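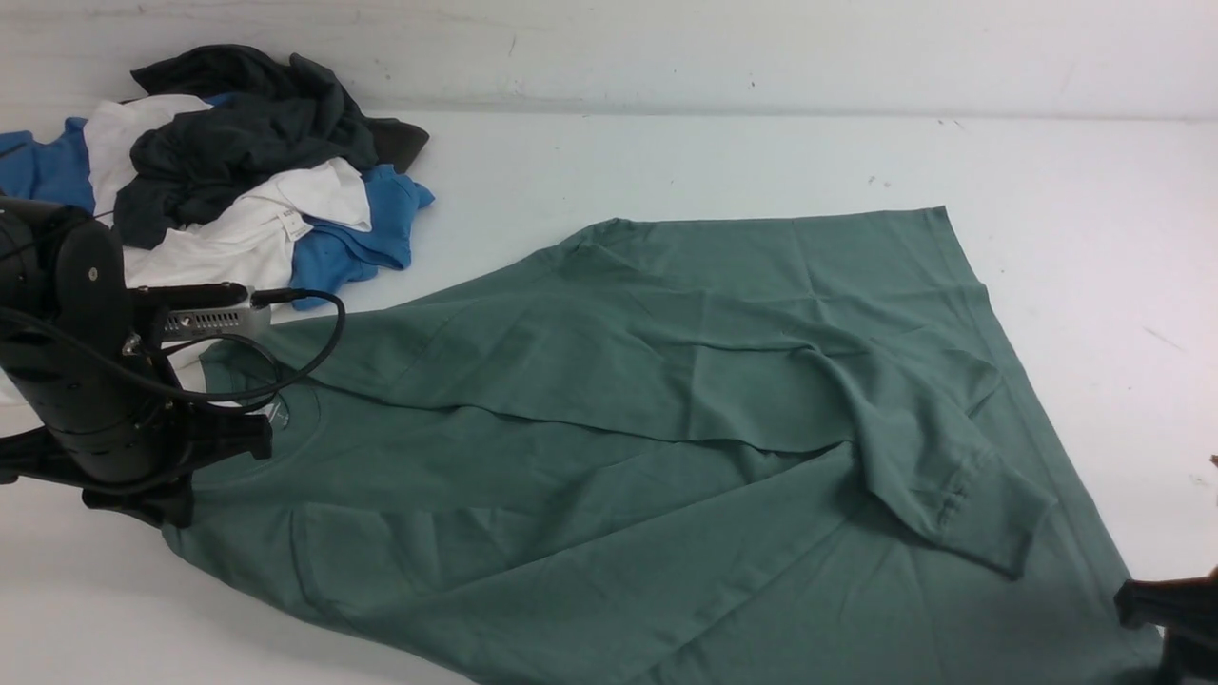
3.2 Sorting before resale. Secondhand shops in Wikcombe price knitwear and T-shirts by condition, and most of the grading is done by eye. Wear shows first at the neckline and the hems, so a shirt such as the green one in Figure 2 is laid flat before it is graded. Over the study period, 3,309 garments were logged at 14 shops.

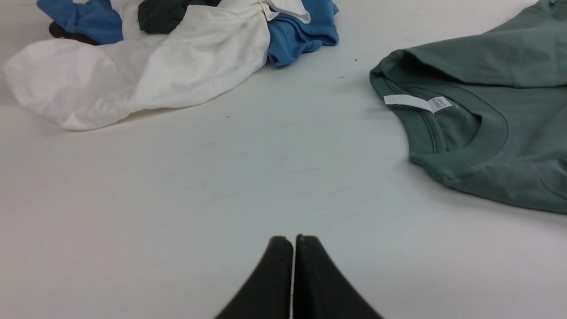 Figure 2. Garments on a white tabletop.

Of these, 700 were priced below cost. Prata and Bundgaard found a similar pattern in Parkosgate, although their sample left out children's sizes.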